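We passed 142 good examples this week, and I'm so pleased I had to come and write it down! Suha wants 2000 before we train anything (gulp), so there's a long road yet, but Oksana and I have found our rhythm, and she's much more patient than I am with the toothpaste and that spool of twine.
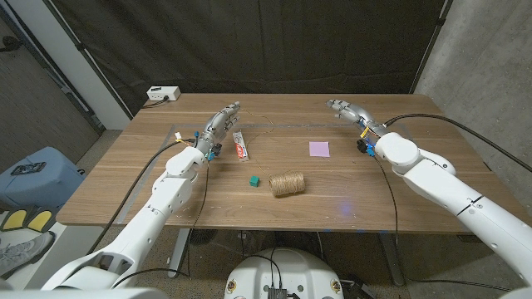
Do you throw away the clumsy tries?

We keep them in their own folder, because Suha likes to look through them when she's deciding what we should record next.

More when I'm back from Haltport.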